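Skadarham Desk Objects: Clear Cups

Data card, revision 3
Last edited 8th April

Summary

Skadarham Desk Objects is a collection of images of ordinary office desks and the things people keep on them. The Clear Cups part covers transparent drinkware standing among laptops, mice, cables and other desk items. It contains 2340 images. The other parts (Opaque Mugs, Stationery, Cables and Chargers) have their own cards and are versioned separately.

Transparent objects are hard to annotate. The outline of a clear cup is often carried by a highlight along the rim, and the contents can be easier to find than the wall that holds them. The labeling rules below were written for this case and differ from those used in the opaque parts.

Setting

Desks are of the shared-office type, with a fabric divider along the back. Cups stand between the divider and the items in daily use. Fill levels vary within a setup, and so do cup height and rim diameter.
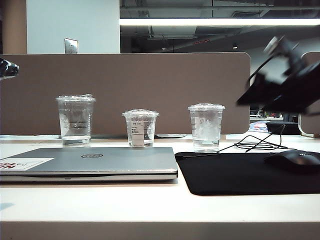 Setups were changed between batches. A batch is a group of 100 images or fewer with the same desk and the same items, although the items may shift position within it. Lids are treated as part of the cup when fitted and as a separate object when lying on the desk. Domed and flat lids share one class.

Classes

cup_clear: transparent cup, with or without lid
lid_loose: lid not on a cup
liquid: visible contents of a cup, including ice
label_paper: paper label or card, on a cup or seen through one
laptop: open or closed
mouse
mouse_pad
cable: one instance per connected visible run
divider: background class, mask only

Printed measurement lines belong to cup_clear. They are not masked on their own. Brand marks on laptops are left unblurred. Text on stickers and labels is not transcribed.

Labeling rules

Draw the cup mask to the outer edge of the wall, including the base. Where the edge disappears against a pale desk, continue the curve from the nearest visible part and set edge_inferred to 1.

Masks for liquid stop at the waterline. If the waterline can't be placed, skip the liquid mask and set level to unknown. Do not guess a level from a neighboring image in the batch.

Objects seen through a cup receive a mask only if their outline can be followed for more than half its length. They also get the flag through_clear. Shapes that can't be named are left unlabeled.

Droplets on a wall are not masked. Set surface_drops to 1 on the cup. The flag makes no distinction between condensation and splashed water, and does not record whether drops are on the inside or the outside.

Close views

Views in which one container fills the image are kept in the folder close. They have no divider mask and usually no complete cup outline, so box scores on this folder mean little. Use them for the surface flags and for through_clear.

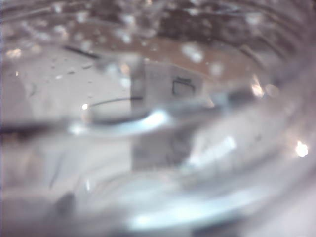 Figure 2. Close view through a clear container wall, with droplets and a white card behind the wall.

File layout

images/wide
images/close
masks
flags.csv
batches.csv
CHANGES.txt

Each row in flags.csv has an image name, an instance number and one column per flag. Empty cells mean not checked. Zero means checked and absent. Revision 2 mixed the two, and any script written against it should be updated.

Splits

Splits are made by batch, never by image. The held-out set is about 5 percent of the total and includes both wide and close views. The Bittencourt split, used in the February comparison, is kept in batches.csv under its old column name.

Tools

Masks were drawn in Jornska and exported with Roller. Roller rounds polygon points to whole pixels, which can leave small gaps between a liquid mask and the cup wall. Close these before computing overlap.

Known problems

Ice and frosted plastic are confused in a number of instances.
Cable instances behind mouse pads are split inconsistently.
Short dark lines seen through curved walls were labeled as cable in revision 1. Most have been removed.
Level values for narrow cups have not been rechecked.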